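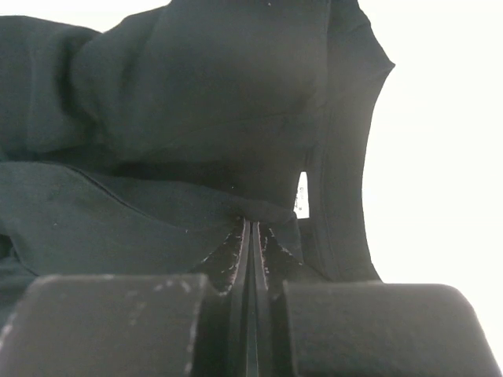 Saturday, dye bench, a bit after 4 pm

Iron black, second attempt, and I am so pleased with this one! The oak gall bath from Wednesday was left alone with the lid on, and this morning it had gone the color of strong tea. Strained it through the old pillowcase, topped up to 12 liters, brought it up slowly. Did not let it boil. Igor swears boiling makes everything brown, and after the first attempt I believe him.

Cotton jersey this time, scoured twice. The first scour water came off yellow and a little greasy, the second nearly clear. I used to skip the second one. Never again – the swatches from the lazy batch are blotchy all along the hems where the finish was still sitting in the stitching.

Gall: 400 g for the whole bath. Iron: 2 percent on weight of fiber, dissolved in a jar first and added with the cloth lifted OUT. In went the cloth, and the change was so quick I laughed out loud. Gray, then slate, then properly dark before I had finished stirring. Pulled it at ten minutes. Aniela's notes say longer gives you more depth but the cotton goes harsh, and she has a drawer of crunchy samples to prove it.

Things to sort out:

Green cast. I love it, Jhosep wants a neutral black for the Bralari order. He suggests a weak madder bath before the iron to warm it up. Trying that on swatch 1483 next, same jersey, same scour.

Rubbing. White cloth test on a dry swatch left a faint gray smudge. Probably needs one more rinse with neutral soap. Will repeat after a week of airing.

Thread. The polyester stitching on the Malinowski blanks hardly takes this bath at all, so the seams stay pale. Damian has cotton thread in the cupboard by the sink, ask him before cutting anything.

Exhaust bath is still good, it gave a lovely soft pewter on a wool scrap I threw in at the end. Bucket is under the bench with the lid taped, please don't pour it out! I want it for the silk on Monday.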